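Kuvetti 3.19 released with new settings format and stricter extension loading

May 21, 2020

Version 3.19 of Kuvetti, the open-source code editor for web projects, is available for Linux, macOS and Windows. The release replaces the old flat settings file, changes the way extensions are loaded at start-up and removes the built-in FTP panel. Users of version 3.18 will be offered the update the next time the editor is started. Older installations must be updated by hand. 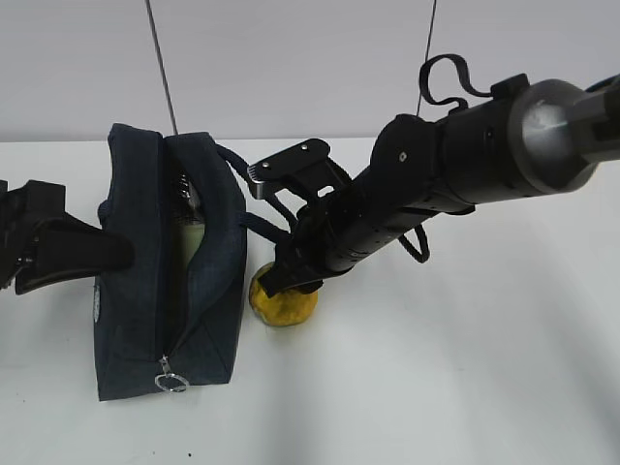
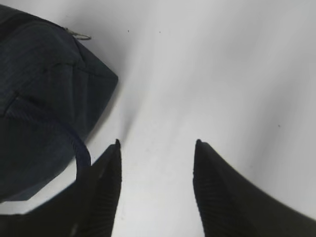
## Settings format

Until now Kuvetti has kept all of its preferences in a single file, `kuvetti.conf`, with one key per line. The new version reads a folder named `.kuvetti` instead, which may contain separate files for the editor, the linter, the formatter and each installed extension. Files are written in TOML.

On first start the editor converts an existing `kuvetti.conf` and leaves the original in place under the name `kuvetti.conf.old`. Comments are kept where they stand on a line of their own. Comments at the end of a line are dropped, and the conversion log lists the line numbers concerned.

Project settings take priority over user settings, as before. A third level, for settings shared across a group of projects, can be turned on with:

```
[scope]
workspace = true
```

Two keys have been renamed. `tab_stop` is now `indent.width`, and `save_hook` is now `on_save.command`. The old names are still accepted, with a warning in the status bar, and will stop working in the November release.

## Extensions

Extensions are no longer loaded together when the editor opens. Each one must state in its manifest which file types or commands it responds to, and it is loaded when one of these is first used. An extension for PHP, for instance, takes up no memory in a project that contains only HTML and CSS.

An extension without such a statement is placed in a compatibility group and loaded after the main window has been drawn. At the time of release, 24 extensions in the public index were in this group. They are marked with a grey dot in the extension list.

Permissions have also been tightened. An extension that reads files outside the open project, starts another program or opens a network connection has to declare it. The user is asked once per project, and the answer is stored in `.kuvetti/permissions.toml`. Teams that keep this file under version control should review it before merging, as a permission granted by one person will apply to everyone who pulls the change.

Prerau, the formatter that ships with the editor, has been moved out of the core and is now an ordinary extension. It is installed by default and behaves as it did, apart from the handling of long attribute lists in HTML. These are now broken at one attribute per line when the line length is exceeded, where previously the last few were allowed to share a line. The older layout can be restored by setting `attributes = "fill"` in `prerau.toml`.

## Editing and search

Changes to everyday editing are smaller:

- Closing tags are renamed together with opening tags in HTML, XML and Vue files.
- Colour values in CSS can be switched between hex, RGB and HSL from the command menu.
- Project search respects nested `.gitignore` files.
- Folded regions are remembered between sessions.
- The JavaScript grammar recognises optional chaining and the `??` operator.
- Pasting into a multi-line selection no longer adds an empty line at the end.

Search results are now sent to the window in batches. In large projects the first matches appear before the search has finished, and the list may be reordered while it is still running. Users who depend on a fixed order, for example when stepping through results with the keyboard, can set `search.stream` to `false`.

The minimap has been rewritten and is switched off by default on new installations. Existing users keep their current setting.

## FTP panel removed

The built-in FTP panel, marked as deprecated since 3.17, is no longer included. Its code depended on a library that is not being maintained, and it did not support key-based logins. Saved connections are exported during the update to `connections.json` in the user folder. Passwords are not included in the export and have to be entered again in whatever tool takes over.

Thoroddsen, a separate deployment extension, can import the exported file. It supports SFTP and rsync over SSH, but not plain FTP. Sites hosted on servers that offer FTP alone will need a standalone client.

## Build and packaging

Windows and macOS builds are produced on Clernomach, the hosted build service the project moved to earlier in the year. Linux packages are supplied as `.deb`, `.rpm` and a plain archive. The 32-bit Linux package has been withdrawn. Checksums are listed beside each download, and the archive is signed with the same key as version 3.18.

The macOS build requires 10.13 or later. On Windows the installer no longer adds the `kuvetti` command to the path unless the box for it is ticked, so scripts that call the editor from the command line may fail after a clean installation.

## Known problems

Three faults are listed in the release notes:

- The settings conversion stops without a message if `kuvetti.conf` is a symbolic link. Replace the link with a copy of the file before updating.
- On Linux with two displays at different scaling levels, the command menu may open on the wrong display.
- The integrated terminal loses its colour theme when the editor theme is changed during a session. Opening a new terminal tab restores it.

A fix for the first is already in the development branch and is planned for 3.19.1. No date has been given for the other two.

Extension authors can test their manifests with `kuvetti --check-manifest`, run from the extension's root folder. The command returns a non-zero exit code if a required field is missing and can be used in automated builds. The manifest reference has been updated and covers both the new fields and the permission names.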